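Keeping Old Board Games in Play: A Talk With Tala Yammine

November 18, 2020

The back room at Otetel smells like cardboard. Game boxes stand on end along one wall, the way books would, and each has a strip of masking tape on the spine with a word or two in pencil. "Short two pawns." "Lid split." "Rules in German only." Tala Yammine wrote most of them. She opened the shop in Verport nine years ago to sell used board games, and for the last six years she has also fixed them for other people.

She did not plan on the repair side. "I was buying boxes at estate sales, and half of what I brought home couldn't be sold," she said. "You'd have a beautiful set from the fifties and no dice. Or all the money and no board. I started putting the incomplete ones together to make complete ones, and then customers saw me doing that at the counter and asked if I'd do theirs."

The shop now has more than one way of paying its rent. Sales come first, repairs second, and the lending shelf, which costs members 22 dollars a year, comes third. The shelf holds 200 games. A member can take one home for two weeks, and when it comes back somebody has to open it and check it against the card taped inside the lid.

That job mostly falls to Reynaldo Tolentino, who came to the shop as a customer and now works there four afternoons a week. He checks games standing up, at the end of the counter, and talks while he does it.

"Dice go missing first," Tolentino said. "Then the small money. Cards hardly ever go missing, but they get bent, and a bent card in a deck is almost worse, if everybody at the table knows which one it is."

When a piece is lost, the shop charges the member a dollar and finds a replacement. Yammine said she has thought about raising the charge and decided against it. People who owe a dollar tell you about the missing piece. People who think they owe ten put the lid back on and say nothing, and then the next family finds out.

Replacement parts come from a few places. The first is a chest of shallow drawers that holds loose pieces from games too far gone to save. Yammine bought the first batch from a man named Tien-fu Tang, who was closing a toy store two towns over and had a carton of odds and ends he was going to throw out. She paid 30 dollars for it. By her own count at the time, there were 2,000 pieces inside, and it took her most of January to sort them.

"I sorted them by game to begin with, and that was a mistake," she said. "Half the time I didn't know what game they were from. So I dumped it all out again and sorted by shape and size. If somebody needs a pawn, they need something pawn-shaped that stands up on its own and matches the other ones in height. What it came out of makes no difference."

Color is harder than shape. The reds used in older wooden sets were never one red, and they have faded by different amounts depending on where the box was kept. Yammine sometimes replaces a full set of one color when only a single piece is gone, so that the player who gets red has pieces that match each other. She keeps the leftover originals in an envelope and gives them back to the owner.

For wood, she goes to Yao-tsung Hsieh, a retired cabinetmaker who turns small parts on a lathe in his garage. He will do a run of pegs or a single knight. Hsieh uses maple for nearly everything. He said birch is fine too, and cheaper, but he had maple offcuts stacked up from years of kitchen work and is still getting through them.

"The small ones take longer than you'd expect," Hsieh said. "You can't hold them well. With a table leg you have something to grab. With a peg, I turn a whole rod and cut the pegs off it, and then each end has to be sanded by hand. I do that in front of the television."

He leaves the pieces unpainted. Yammine stains or paints them at the shop, two thin coats with a night in between. She has learned to test the color on scrap from the same rod, as the end grain drinks up more than the sides and goes darker.

Boards are another kind of trouble. Most folding boards are gray chipboard with printed paper on top and a strip of cloth along the fold. The cloth is what fails. Once it tears, people reach for clear tape, and the tape is what Yammine spends her evenings taking off. She warms it with a hair dryer on low and peels it back flat against itself, a half inch at a time. If the print starts to lift, she stops and leaves that bit of tape where it is.

New cloth goes on the back of the fold, never the front. She uses bookbinding cloth and a paste that stays workable for a few minutes, then puts the board under a stack of encyclopedias until the next day. A repair like that runs 18 dollars, and she will tell a customer when the game isn't worth it.

"People don't always care about that," she said. "A woman brought in a racing game called Maes. I had never heard of it. I don't think there were many made. It was in bad shape, with water damage on one corner and the spinner rusted solid. I told her what I'd need to charge, and I told her I could probably find her another old racing game for less. She said she didn't want another one. Her brothers had written their scores on the inside of the lid."

The lid was the easy part. Yammine glued the split corners from the inside with strips of thin paper and left the pencil marks alone. The spinner took three weeks. In the end she cut a new arrow from a tin lid and kept the old one in the box.

The shop closed its play tables in the spring and has not reopened them. Lending has gone on, with pickups at the door and returned games set aside for a few days before Tolentino checks them. Membership is up. So are the repairs, which Yammine puts down to people being home and looking in their closets. She has had more jigsaw puzzles this year than in all the years before it put together, and she turns most of them away. A missing puzzle piece can be made, she said, with a scan of the neighbors and a steady hand with a knife, but it eats up a day and the result never fits quite like the rest.

She does have one puzzle on the bench now, a harbor view sold under the name Orano, missing a single piece of sky. It belongs to Hsieh, and she is doing it as a trade for pegs.

Asked what she would like people to do before they bring something in, Yammine had a short list. Look in the vacuum cleaner bag. Look under the insert, where small parts slide and stay for decades. Don't put a rubber band around cards; it cuts into the edges and, given enough years, melts onto them. Keep boxes off basement floors. And bring everything, even the broken bits, even the pieces that seem to be from some other game.

"They're often the right ones," she said. "Companies switched parts in the middle of a run. You get a set with two kinds of pawns, and the owner thinks one kind is wrong, and that's just how it left the factory." 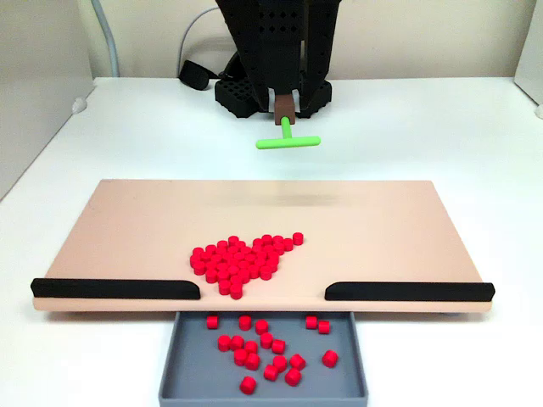
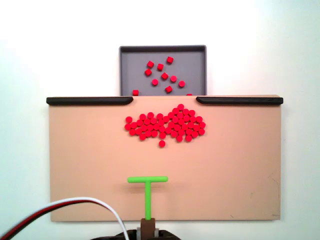

What should a person do with an old game that has lost its rules?

"Write down what's in the box first," Yammine said. "The number of players it seems to be made for, what the spaces say, what's on the cards. Then check the lid and the underside of the board, where a lot of older games have the rules printed. If they aren't there, look for the maker's name and the year and ask a shop or a collector for a copy. I have a file drawer of photocopied rules, and I'll mail a set to anyone who sends me a stamped envelope."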